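Pinza de mano que no cierra del todo (o cierra torcida): cómo lo arreglé

Actualizado el 3 de septiembre de 2021

Voy rápido que tengo que seguir grabando. Esto vale para las pinzas de mano de dos dedos con almohadilla, las que se usan para coger objetos pequeños y guardar el recorrido. La mía es del proyecto Hurkunholm y el fallo salió en agosto.

Síntomas

- Aprietas y un dedo llega antes que el otro.
- El objeto gira o se escurre hacia un lado justo al tocarlo.
- La apertura que marca el programa no vuelve a cero al cerrar en vacío.
- A veces un clic seco al abrir.

Si tienes los cuatro, casi seguro es un tornillo de pivote flojo. Si solo falla la lectura del cero, salta al paso 5.

Lo que me pasó a mí: 122 tomas en una sesión, y al revisarlas, 59 con el agarre desviado. No lo noté en el momento. Los objetos blandos perdonan mucho, los redondos y lisos nada.

Antes de tocar nada

Apaga y desconecta el cable. En serio. Hay un punto de pellizco entre el brazo del dedo y la carcasa y yo me llevé un buen pellizco en el pulgar por ir con prisa. Nada de dedos entre las almohadillas con la pinza alimentada, ni para "probar un momento".

Hace falta: destornillador de la medida justa (si baila, lo comes), fijador de roscas de fuerza baja, un trapo, alcohol isopropílico. Y algo redondo para probar. Fruta va perfecta.

Paso 1. Busca la holgura

Coge cada dedo por la punta y muévelo de lado, sin forzar. Un pelo de juego es normal. Si un lado se mueve claramente mas que el otro, ahí lo tienes. Compara siempre los dos lados, no te fíes de la memoria.

Paso 2. Mira los tornillos

En este modelo hay tornillos en los discos laterales y en las articulaciones de cada brazo, arriba y abajo. Revisa todos aunque creas saber cuál es. En la mía el malo era el pivote superior derecho, casi una vuelta entera suelto. Pintar una rayita con rotulador entre cabeza y brazo ayuda, la próxima vez se ve de un vistazo si ha girado.

Paso 3. Saca, limpia, fija

De uno en uno. No desmontes el brazo entero, que luego no hay quien lo alinee. Limpia la rosca con alcohol, deja secar, una gota mínima de fijador. Mínima: si se cuela en la articulación el dedo queda agarrotado y es peor que antes. Aprieta hasta que haga tope y un poquito más.

Deja curar lo que diga el bote. Yo no esperé la primera vez y tuve que repetirlo.

Paso 4. Prueba con algo redondo

Conecta otra vez. Pon la fruta sobre una superficie blanda, acércate con los dedos abiertos y el objeto centrado. Cierra despacio, levanta un palmo, vuelve a dejar. Repite con otra cosa más pequeña, que ahí canta cualquier desviación.

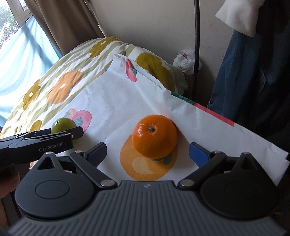 Dedos abiertos a los dos lados de la mandarina, sin tocarla. A la izquierda, la lima y la segunda pinza.

Fíjate en qué almohadilla toca primero. Si la fruta rueda hacia un lado al contacto, sigue habiendo holgura en el contrario al que empuja, vuelve al paso 1. Haz 3 cierres seguidos como mínimo, con uno solo no se ve nada.

Si trabajas con dos pinzas, prueba las dos con el mismo objeto. Y que no se crucen, un golpe lateral entre ellas te afloja justo lo que acabas de apretar.

Paso 5. Cero otra vez

Cierra en vacío, sin apretar de más, y guarda esa posición como cero. Abre a tope, guarda el máximo. Yo lo hago con el panel de Lerkico; en Destport el menú se llama distinto pero el orden es el mismo. Cierra y abre unas cuantas veces y comprueba que el valor vuelve. Si se queda colgado, no es el tornillo, mira el cable.

Si sigue fallando

- Almohadilla despegada o sucia. Trapo y alcohol.
- Brazo doblado por una caída. Se cambia, no se endereza. Yo lo intenté y partió.
- Clic que no se va: suciedad dentro del disco. Ahí no me he metido, la mandé al taller de Hviid.

Cada cuánto

Reviso tornillos cada unos 3,000 cierres, o siempre que se cae al suelo. Apunta la fecha en un papel pegado a la caja. Las tomas malas las aparté en otra carpeta, sin borrarlas, por si luego se peude corregir algo.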